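Looking after a light fabric sectional
Posted 20 Feb 2025 by Kwesi Issahaku

A beige sofa shows everything, so it pays to give it a short going-over each week. Set aside 6 minutes before you vacuum and clear it properly.

Take everything off first. Throws, cloths, toys and remotes go on the coffee table, and cushions go on a clean sheet on the floor.
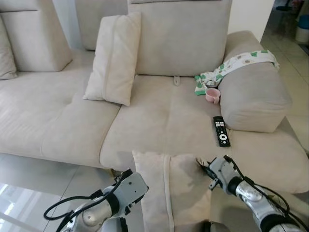

Vacuum the seats with the upholstery brush, working from the back towards the front edge. Go along the stitched seams slowly with the crevice tool, then down the gap between the seat and the backrest. If there's a small fabric tab sticking up out of that gap, like the one below the centre back cushion, go around it and don't let the nozzle grab it. Finish with the armrests, including the inside corners where crumbs collect.

For marks, check the care label before anything else. If it allows water, use a white cloth, lukewarm water and a drop of dish soap. Blot, don't rub. Coloured cloths can leave dye behind, so keep printed tea towels out of it.
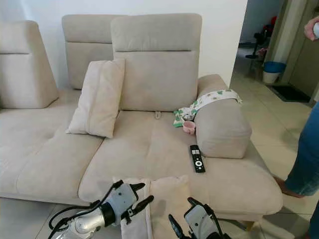
Let the damp patch dry fully before anyone sits down. Keep it out of direct sun while it dries. Once it has dried, brush the pile in one direction with a soft clothes brush to even out the colour.

Loose cushion covers can be washed every three months if the label says so. Zip them up, turn them inside out and dry them flat on the airer.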